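Posted in: Student Work > History > Term Projects

The Siege of Breller: What the Muster Rolls Say
Group report, second draft
Arif Begum, Albane Aubert, Eleni Georgiou, Kadir Toprak
Supervisor: Annelore Hollmann

What we set out to do

Breller was besieged twice and everybody writes about the second one. We took the first. It's a small siege in a small war between the lords of Fallano and the town league, fought over a bridge toll, and most books give it a paragraph. The paragraph always says the same thing: the town held out until August, the garrison was starving, the gate was opened from inside by a traitor.

Our question was how big the garrison was and whether it could really have starved. That's it. We started with a much bigger question (why sieges fail) and Dr. Hollmann told us to cut it, so we cut it.

Sources

Three main ones. The town muster roll, which survives in a later copy. The granary accounts, which are partial - the first leaves are gone and the last few have water damage. And the Vutley chronicle, written by a monk who was not there and who had a grudge against the town about some fishing rights.

We used the printed edition of the chronicle and scans of the other two. Eleni read the accounts, she's the only one of us with enough Latin. Arif did the roll. Albane and Kadir split the chronicle and the secondary reading.

The chronicle gives the garrison as a thousand men. Every book we found repeats it, usually without a footnote. One footnote we did chase went to another book which had no footnote.

How we worked

Each name in the roll went into a spreadsheet with the street, the trade if there was one, and the weapon he was supposed to bring. Crossbow, spear, "good coat", and so on. Spelling is a mess. The same man can turn up as Johan, Hans and Henslin on different pages so we had to decide when two names were one person. Rule: same street plus same trade = same man. Same name only = two men. We know that rule isn't perfect.

Then the grain. The accounts are in local measures and the conversion took way longer than it should of. In the end we worked with the town's own bread ration, which is written out at the front of one leaf, and stayed out of modern weights completely.

Meetings were mostly evenings, and for the last two weeks pretty much every evening.

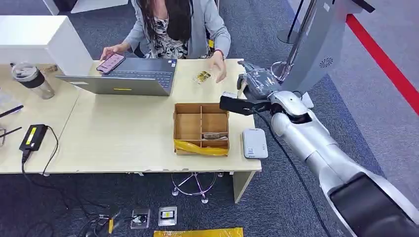

What we found

The roll has 421 names once doubles are out. That includes the night watch and also 12 men listed as sick or absent, so the number who could stand on a wall was lower. Nowhere near a thousand.

Of the 421, 108 are marked with a crossbow. This was a surprise, we expected mostly spears. Arif thinks the crossbows belonged to the town and were handed out, since they're listed by street in neat blocks and not scattered. Could be. The roll doesn't say who owned them.

The grain is where it gets interesting. If the granary stock on the last readable leaf is right, and if the ration was kept to, the garrison had bread for 72 more days when the gate was opened. Not comfortable but not starving. It gets worse when you add the rest of the townspeople, who also had to eat, and we don't have a number for them. We tried a few guesses and took them all out again - they were only guesses and the result changed completly depending on which one we used.

So, our claim is a narrow one. The soldiers were not starving on paper. What the families in the lower town had is a different matter and the accounts only cover the common granary, not what people kept at home.

The traitor

Every version has him. In the chronicle he is a miller with no name. In a song written down much later he is a toll keeper called Wernli, and he gets a daughter and a very long speech. Kadir looked for either one in the roll. There are several millers and no Wernli at all.

What there is: a short entry in the accounts, near the end, for wine and candles "for the lords who came to speak". We read this as a negotiation. You don't buy candles for people who are storming your gate. Dr. Hollmann agrees it's likely but pointed out that the entry has no date next to it and the leaf may be bound in the wrong place. Fair point. We looked at the stitching holes on the scan and couldn't tell.

If the town did negotiate, then a traitor story would be handy afterward for both sides. The council doesn't have to admit it gave up with bread in the store. The monk at Vutley gets to call the town rotten. This part is our interpretation and it's labeled that way in the poster too.

Comparison with Gündoğdu

Original plan had a full chapter comparing Breller with the siege at Gündoğdu, where there's also an opened gate and a nameless traitor. We ran out of time. Albane wrote up notes on it and they're in the appendix, unedited. Short version: the stories are very alike, the sources are much later there, and none of us can read them in the original so we'd be relying on one translation. Better as its own project for somebody.

Problems

- The roll is a copy. The copyist may have dropped pages, and there's one street on the town plan with no men listed at all, which is odd.
- We don't know if the roll was made before the siege or during.
- The ration might not have been followed. Probably wasn't.
- Two of us entered names at the start and used different abbreviations, so the first batch had to be redone.
- Secondary books are mostly old. The one recent article we wanted was out on loan the whole term.

Who wrote what

Sources and grain: Eleni. Roll and tables: Arif. Traitor section: Kadir, with Albane. Albane also did the map and the bibliography. Everyone read everything at least once, apart from the appendix.

Still to do before hand-in

Fix the footnotes in the grain section, they skip a number. Ask whether the map needs a scale bar. Table 2 still has the old total at the bottom, ignore it and use the one in the text. Final version is due Wed 15 May, poster goes up the same day in the second floor corridor.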